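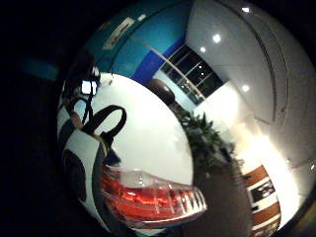
閉店後のショールームで、手で教える仕事をしています

2023年1月12日
シェア 161　コメント 2

販売店ゼレン（Zeren）の展示担当です。ふだんは車を並べて、磨いて、値札を直して、観葉植物に水をやって、また磨いて、という毎日を送っています。11月からそこにもうひとつ仕事が増えました。展示車の拭き上げや見回りを機械に手伝ってもらうための、動きのお手本づくりです！

社内の掲示板に小出しに書いていたら「まとめて読みたい」と言ってもらえたので、ギャラリーのページにしました。説明は短めにするつもりだったんですが、書き始めたらやっぱり長くなりました（いつものことです）。お茶でも飲みながら、好きなところから読んでください。

◆ 夜の後ろ姿

白い車のリアまわり。窓の外はもう真っ暗で、天井の明かりが白いボディに当たってほとんど飛んでいます。わたしはこの時間の展示場がけっこう好きで、昼間は気にも留めない青い壁の色が、夜になると妙にきれいに見えるんですよね。奥の緑もいい仕事をしてます。

◆ テールランプという強敵

赤くて大きくて、先がすっと尖っている。お客さまには「かっこいいね」と言われる部分ですが、拭く側からするとなかなかの曲者です。平らなところからカーブに入って、先端の細かい凸凹まで、布の角度を少しずつ変えないと拭き筋が残ります。人間なら手首が勝手にやってくれるこの「少しずつ」を、機械にどう伝えるか。今回いちばん時間をかけたのがここでした。

◆ 手に持つ道具、Koker

お手本をとるときは、Kokerという手持ちのグリッパーを使います。握ると先が閉じて、放すと開く。それだけの道具なんですが、カメラがついていて、こちらの手の動きが記録されていきます。最初の日は腕がぱんぱんになりました。いつもの布なら何時間でも平気なのに、道具を一本はさむだけで使う筋肉がまるで違うんです。

肘を体につけて、腰から動く。これが自分なりの正解でした。先輩は逆に肘を浮かせたほうが楽だと言い張っていて、いまだに決着がついていません。

◆ 広角の世界

記録された映像は、ものすごく丸いです。まっすぐなはずの壁の線がぐにゃっと弧になって、天井がこちらに倒れてくる感じ。初めて見た夜は正直ちょっと酔いました。でも慣れてくると、手元も部屋の奥もいっぺんに入っているのが便利に思えてきます。自分がどこを見ないで拭いているかまでばれてしまうのは、少し恥ずかしいですけど。

◆ 2,646という数字

11月から年末までに記録した動きの本数です。2,646本！　ひとつひとつは短くて、布をつまむ、当てる、滑らせる、離す、くらいで終わります。その繰り返し。担当になった月のはじめは「こんなの何本とっても同じでは？」と思っていました。ところが並べて見比べると全然同じではなくて、疲れた日の自分は離すのが早いし、急いでいる日の自分は折り返しが雑です。長年やってきた仕事の癖を、まさかこんな形で見せられるとは。

◆ 目標は一晩200本

と言われて、最初はむりむりと首を振りました。閉店後の片づけもあるし、電話だって鳴ります。結局、片づけの流れの中にお手本をはさみこむやり方に落ち着いて、達成できる夜もあれば全然届かない夜もあります。届かなかった夜は、なにも言わずに帰ります。翌日になっても、とくに誰からもなにも言われません。この空気はありがたい。

◆ 使えなかった分の話

とった分が全部役に立つわけではなくて、最初の確認では161本がはねられました。理由はいろいろで、袖が映りこんで手元が見えないとか、途中でくしゃみをしたとか。くしゃみの回は自分で見てもひどかったです。布がびくっと跳ねて、そのあと何事もなかったように続けている。消すのが惜しいくらいでした。

それ以来、長袖の日は袖をゴムで留めています。見た目は給食当番です。

◆ Plitariの画面とにらめっこ

記録の整理に使っているソフトがPlitari。動きの始まりと終わりに印をつけて、うまくいったかどうかを選んで、ひとこと添える。やることは単純なのに、この「ひとこと」が意外と悩ましいです。「ちょっと強い」と書くと、ちょっとってどのくらいですかと聞き返されます。そりゃそうですよね。

でも考えてみると、新人さんに教えるときも同じことを言ってきたんです。「もうちょっと優しく」「そこはさっと」。伝わっていたのかなあ、と昔の後輩の顔を思い出してしまいました。最近は人に教えるときも「布の重さだけで滑らせて」みたいに言うようになっています。

◆ Tsangの皆さんと

機械のほうを作っているのは、取引先のTsangです。打ち合わせは画面ごしが多いのですが、先月は展示場まで来てくれて、営業が終わってから一緒に車のまわりをぐるぐる歩きました。むこうは関節の角度や力の話をして、こちらはワックスと花粉の話をする。噛み合わないようでいて、帰るころにはお互いメモがびっしりでした。

花粉の時期のボディは乾いた布で触ってはいけません、という話をしたら、全員が顔を上げたのが忘れられません。うちでは当たり前すぎて、仕様を決めるときに書き忘れていたんです。危なかった！

◆ 機械が担当する予定の仕事

いまのところ予定に入っているのは、開店前のボディの軽い拭き上げと、展示パネルまわりのほこり取り、それから夜の見回り。どれも毎日やるもので、毎日やるからこそ後回しになりがちな仕事です。試運転では平らなドアのあたりがいちばん上手で、見ていてほれぼれします。同じ速さで、同じ幅で、黙々と。

苦手なのはやっぱりカーブと、すき間。トランクまわりの合わせ目なんかは、まだ任せられません。綿棒を持ったわたしの出番です。

◆ 人がやる仕事

お客さまが触ったところを見て、次にどの車を前に出すか考える。これは自分の仕事として残したいなと思っています。指の跡って、けっこう正直なんですよ。ハンドルばかり触る方、荷室を何度も開ける方、車体の後ろにずっと立っている方。拭きながらそれを見て、営業にそっと伝えるのがわたしのひそかな楽しみでした。

なので、拭き上げが機械に移ると聞いたとき、真っ先に心配したのはそこでした。拭かなくなったら、跡も見なくなるんじゃないかって。打ち合わせで思いきって話したら、拭く前に人が一周見て歩く時間を手順に入れてもらえました。朝の15分、布なしの見回り。手ぶらで歩くのは最初そわそわして、ついポケットから布を出しそうになります（出しました、何度も）。

◆ 休憩室の空気

書いておきたいのはこの話かもしれません。始まる前は、みんなそれなりに不安そうでした。わたしも家で「来年も仕事あるかな」とこぼしたりして。会社からは人を減らす話ではないと説明があって、それはそれで聞いたんですが、説明を聞いただけで安心できるかというと、まあ、そうでもないですよね。

少し変わったのは、お手本づくりを当番制にしてからです。自分でKokerを握ってみると、機械になにができてなにができないかが手でわかってくる。「あれはまだドアミラーの裏は無理だね」なんて、休憩室で普通に話すようになりました。まだ納得していない人もいます。それも無理に変えなくていいと思っているし、当番に入らないという選び方もできるようにしてもらっています。

◆ 腰のこと

地味ですが大事なので。低い位置の拭き上げは、しゃがんで、立って、またしゃがんで、の連続です。繁忙期が終わるころには毎年湿布のお世話になっていました。下まわりの軽い拭きを機械に渡せたら、これがいちばんうれしい変化になりそうです。試運転の週は、朝の支度のあとに腰を叩かずに済みました。それだけでもう、味方だと思ってしまった。

ただ、そのぶん夜のお手本づくりで肩が凝ります。いまのところ差し引きゼロ、いや、少しだけ得かな。

◆ 勤務時間の線引き

閉店後の作業なので、時間の扱いは最初に揉めました。「ついでにやっておいて」になるのが一番いやで、そこはわたしもしつこく言いました。結果、お手本づくりは勤務として別枠で記録、遅番の人だけがやる、翌朝の早番とは続けない、ということになっています。当たり前といえば当たり前なんですが、始まる前に決められてよかったです。途中からだと言いにくいですもんね。

◆ 失敗談をひとつ

動きをとるのに夢中になって、値札のスタンドをお尻で倒したことがあります。派手な音がしました。車には当たらず、ほんとうに冷や汗。それからは始める前に、車のまわりのものを一度ぜんぶ離すようにしています。

後日その記録を見たTsangの方から「大きな音のあと、手元がまったくぶれていませんね」と感心されました。固まっていただけです。

◆ よく聞かれること

お客さまがいる時間に機械は動かないの？とよく聞かれます。いまは開店前と閉店後だけです。昼間に動いていたらお子さんが喜びそうだなあとは思うんですが、車のまわりは人の出入りが多いし、ドアも急に開きます。しばらくは夜型の同僚ということで。

名前はつけたの？とも聞かれます。つけてません。つけると情が移って、直しに出すときにつらそうなので。

◆ これからの予定

次は車内です。シートの縫い目に沿ってほこりを取る、ダッシュボードの上をさっと拭く（この「さっと」をまた言葉にしないといけません……）。狭いところに腕を入れてKokerを動かす練習を始めていますが、天井にごんごん当たって大変です。ドアを開ける側と反対から入ると少し楽、というのが今週の発見。

車種が変わるとお手本もだいぶとり直しになるらしく、春の入れ替えを思うと気が遠くなります。でも新しい車の形を手で覚えていくのは、もともと好きな作業なんです。この車はここで手首を返すのか、とか、ここの角は布が引っかかるな、とか。入社したころに先輩の横で覚えたのと同じことを、いまは道具を握ってやっている感じがします。

当番を代わってくれるという方、遅番のときに声をかけてください。ゴムはこちらで用意してあります。袖の長い方は多めにどうぞ！

シェア 161　コメント 2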